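Lucienne Barbier me recibe en la puerta del almacén con las botas todavía puestas. Son las siete de la mañana y en Anden ya hace calor, aunque estamos en mayo. Me ofrece café y después, sin preguntar, un plato pequeño con miel de romero y un trozo de pan. «Primero se prueba y luego se habla», me dice. Así empezamos.

La finca tiene 99 colmenas, repartidas en 4 lugares del valle. Lucienne las cuida desde hace 11 años con su socia, Tsehay Birhane, que aprendió el oficio de su abuelo y que hoy no quiere sentarse con nosotros porque tiene trabajo. Pasa dos veces por la sala, escucha un momento y corrige una fecha.

Le pregunto cómo ha sido la primavera. Lucienne piensa bastante antes de contestar. «El romero floreció pronto y se terminó pronto. Tuvimos una semana de viento muy seco y la flor se quedó sin néctar. Las abejas salían y volvían con poco. De romero voy a tener la mitad que el año pasado, y ya he avisado a los clientes.»

Esto no significa que no habrá miel. El tomillo viene mejor, y en la parte alta, en el camino que llaman Negi, el castaño todavía no ha abierto. Allí llevan las colmenas de noche, con la furgoneta, cuando las abejas están dentro. El viaje dura 40 minutos y se hace despacio. «Tsehay conduce y yo voy callada», cuenta Lucienne. «Si hablo, ella se pone nerviosa.» Desde la otra habitación se oye que Tsehay no está de acuerdo.

Quise saber por qué no calientan la miel, como hacen muchos envasadores. Su respuesta fue más larga de lo que esperaba. Me explicó que la miel cruda cristaliza, y que una parte de la gente cree todavía que la miel cristalizada es vieja o que tiene azúcar añadido. Cada invierno recibe llamadas por esta razón. «Les digo que pongan el tarro en agua tibia, sin prisa, y que no usen el microondas. Algunos me hacen caso.»
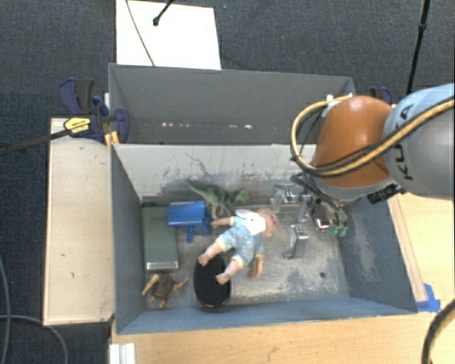

La conversación llega entonces a los precios, que es un tema que a Lucienne no le gusta. Durante varios años vendió casi toda la cosecha en bidones a Vinby, una empresa de la costa. Pagaban tarde y mezclaban su miel con otras. Dejó de hacerlo cuando encontró un tarro en una tienda y no reconoció el sabor. «Lo abrí en el coche. Era dulce y nada más.»

Ahora envasan ellas mismas y venden en la finca los miércoles por la tarde. También sirven a un restaurante, el de Fabrice Marty, que usa el tomillo para un queso asado. Fabrice compra hasta 11 cubos cada temporada y siempre pide más en agosto, cuando ya no queda.

Antes de despedirme le pregunto si piensa poner más colmenas. Dice que no. En el valle hay otros apicultores, como Albane Lebrun, y la flor se tiene que compartir. Prefiere plantar lavanda en el bancal de abajo, que está abandonado, y ver qué pasa en dos o tres años.

Tsehay entra otra vez, ahora con el velo en la mano, y dice que hay un enjambre en el almendro. Lucienne se levanta y deja el café en la mesa. La miel de tomillo estará lista al final de julio; quien quiera reservar puede dejar su nombre en la finca.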